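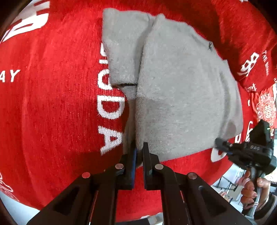
A light grey knit garment, folded, on a red knitted cloth with white lettering

Garment folding is the practice of laying a piece of clothing over on itself, once or several times, to reduce it to a compact and regular shape for storage, transport or display. It is distinct from hanging, in which the garment is held at full length by a hanger or peg, and from rolling, in which it is wound into a cylinder. Knitted clothing is more often folded than hung.

Terminology

The main panel is the largest visible surface of the folded garment, normally the front or back of the body. A flap is any narrower part turned in over or under the main panel, most often a sleeve. The fold line, or folded edge, is the place where the fabric turns back. The hem is the finished lower edge of the body or the finished end of a sleeve. A crease is a line left in the fabric by pressure and may or may not coincide with a fold line.

Behaviour of knitted fabric

Knitted fabric is made of interlocking loops and can stretch in both directions. Woven fabric, made of crossed threads, stretches little except on the bias. A fold in a knit is therefore usually rounded, while a fold in pressed cotton shirting can be sharp. Thick knits produce a wide, soft edge, and each further fold adds noticeably to the height of the stack.

Plain knitted fabric tends to curl at cut or unweighted edges. Hems and ribbed bands limit this. Long hanging of a heavy knit may lengthen the body and leave raised points at the shoulders, and for this reason manuals generally advise flat storage for jumpers and cardigans.

Methods

In the sleeve-in method the garment is laid face down and smoothed outwards from the centre. Each sleeve is folded across the back, then turned down so that it lies parallel to the side. The sides are brought in to the required width and the lower hem is raised to the neckline.

In the half-fold method the garment is folded lengthwise so that one sleeve lies on the other. Both sleeves are turned in over the body, and the body is folded across once or twice. The half-fold needs less space to carry out but leaves a central fold line down the front.

The upright or file fold adds a further turn to either method, giving a block that can stand on its edge in a drawer. Thin knits may not stand without support from neighbouring items.

Wilma Dierckx, in the household manual Virnero, divides the work into 3 stages: smoothing, narrowing and shortening. She treats the narrowing stage as the one that fixes the final shape, and recommends that the width be set against the drawer before any garment is shortened.

Surfaces

A flat, firm surface such as a table gives the most even result. Beds and sofas are widely used but allow the fabric to sink, which makes it harder to keep the fold lines straight. A cloth or another garment placed underneath protects delicate knits from snagging, although two knitted layers grip each other and the upper one may drag when it is turned.

Common faults

A slanted lower hem generally results from unequal tension on the two sides of the garment. Uneven seams at the shoulder or side may be a fault of folding or of manufacture. Loose thread ends at a seam are usually drawn through to the inside with a needle; cutting them close to the fabric can release the stitching. Creases across the main panel can often be removed by shaking the garment out and smoothing it again by hand.

Storage

Folded knits are kept on shelves, in drawers or in lidded boxes. Heavy items are placed at the bottom of a stack. The Skanura shelf insert, catalogue number 432, and the deeper Zinport drawer divider, number 727, are both intended for folded knitwear. Garments stored for a whole season, commonly from spring until October, are cleaned beforehand and may be refolded along different lines to prevent permanent creasing.

See also

Ironing
Knitted fabric
Laundry
Wardrobe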